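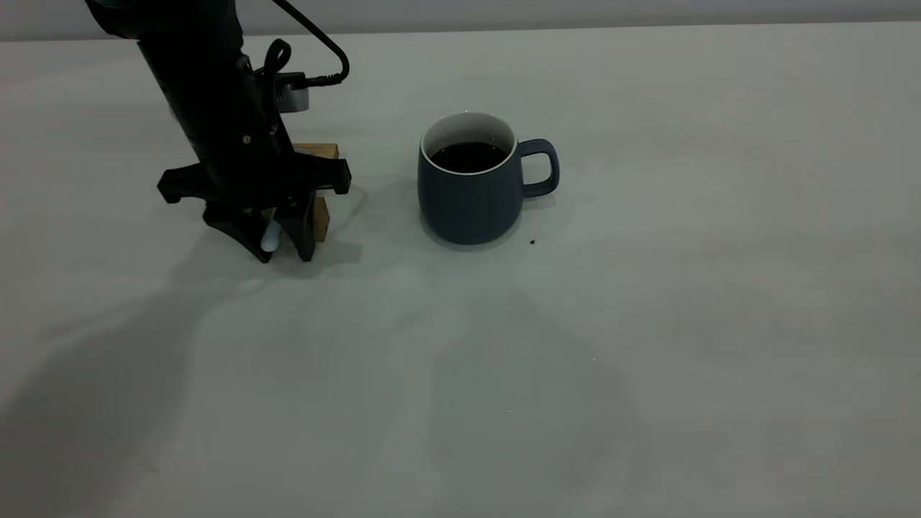 On the Keeping of Spoons at the Tea Table

Readers of this blog will be aware that the tea things at Loltwood have been under review since September. The mug is settled. The spoon has required further consideration, as a saucer collects drips and a folded serviette must be changed by 10 each morning. 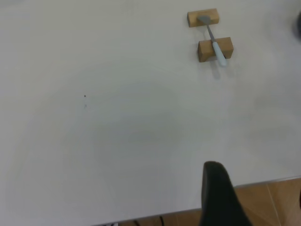
My preference is for a rest that holds the spoon clear of the table at both ends. Ermelinda Vilela suggested a ceramic dish in a matching colour, and her proposal was given due regard. I have nonetheless adopted a pair of small wooden blocks, set parallel with a gap between them, the head of the spoon upon one and the blue handle upon the other. The blocks are to be wiped after use and stored in the drawer beside the tea towels.
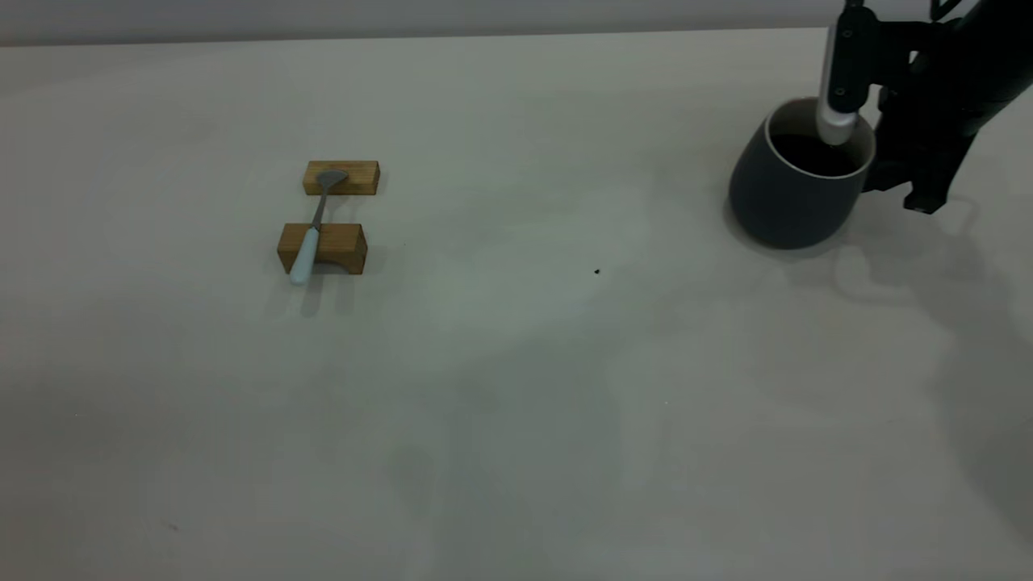

Halima Mugo has written to enquire whether bare wood will stain, and recommends a light coat of food-safe oil. Her advice will be followed before the blocks are next put out.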